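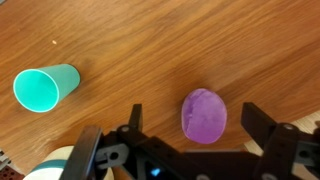
Arnout Verschueren asks whether an oiled table top can be given to small children who play with plastic dishes on it, or whether it must be varnished first. He also asks how the dishes should be sorted when there are too many of them. His complete message is at the bottom, and I answer it in his order.

Dear Arnout, dear all,

First the table. Ours is the one with the reddish-brown top and the dark metal legs. The top is 70 cm deep, and this is good for us, because a child of three can still reach the pot on the other side without climbing. The corners are rounded, and I would not buy a table for play with other corners.

We do not use varnish. I know that Sigrún prefers it and that her table looks very well, but when a varnished top gets one deep scratch I find it difficult to repair only that place. With oil I can work on a small area in the evening and the next day the table is in use again. We took the hard oil from Ruiz-Ortega, in two coats, and wiped off what was left after each coat. Between the coats I rubbed with the usual gray pad. One colleague told me to polish to 3000 grit, so I tried this on the underside, where it made no difference that I could feel. It is a finish for another kind of furniture.

You can see the grain very clearly with this oil, in long streaks, darker and lighter. The shine is soft. For play dishes this is more pleasant than a high gloss, in my opinion, and the pieces do not slide so much when a child pushes them.

About water. Please do not let the children use real water on an oiled top if you are not standing near. We say "the tea is pretend tea" and most of them accept it. For the others there is a tray. If a ring appears, I let it dry completely, I rub a little oil along the grain and I leave it until the morning.

For crumbs I use only a dry cloth before play and a slightly damp one after. I stopped with the lemon spray, it left a sticky film and the bottoms of the cups picked it up.

Now the dishes. You write that you have three boxes and that everything is always on the table together. We had the same situation, and Bouchra Berrada proposed to us to put out very little: one pot with its lid, one cup, one thing that goes in the pot. I was against it. I thought the children would be bored after two minutes. But they played longer, and there was less on the floor at the end (there is always something on the floor at the end, please look under the table before you close the box).

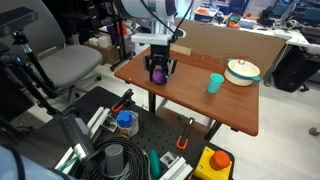

Small set: teal cup and white pot with lid and teal handle on the table, and the purple piece just above it.

The pot is the most important item of the set. Choose one with a lid that has a knob, because small hands cannot lift a flat lid. The handle should stick out enough to hold it. I would also look for a cup which is wider at the mouth than at the base, so that things go in easily. Such a cup falls over from time to time, and then it rolls in a curve and not straight away from the child. I noticed this only when Meifang Li showed it to me, and now I cannot stop to notice it.

For the third thing, take something round or nearly round, without small parts, and in a color that is different from the dishes and from the wood. On a brown table the brown wooden potatoes are lost all the time. Purple is easy to find. What it represents is not important, with us it has been an onion, an egg and a stone in the same afternoon.

Regarding the price, since you asked: the secondhand shop in Stunow wanted 129 for the table, without the delivery. The play dishes came from different gifts and I cannot tell you a price. The Rolora storage crates that you mention I do not know, maybe Quang Trịnh can say something, he has used them in Drunness.

One question back to the list. Has anybody found a good way to mark the dishes so that they return to the correct box? I tried a label on the bottom, but it comes off in the wash, and permanent marker on plastic becomes a gray spot after some weeks.

With kind regards,
Sigrid

On 30 Sep 2019, Arnout Verschueren wrote:
> Hello everybody,
> We will get a wooden table for our play corner and I must
> decide on the surface. Is oil enough when the children bang
> plastic cups and pans on it the whole morning, or do I need
> varnish? I have no experience with either.
> Second point. We have three boxes of play dishes and it all
> lands on the table together. How do you sort it, and how much
> do you put out? I was looking at the Rolora crates.
> If somebody wants to tell me what they paid for a table, this
> would help me too.
> Thanks, Arnout

Filed under: Play Corner > Furniture & Play Food
List archive | Contact the list owner | Back to top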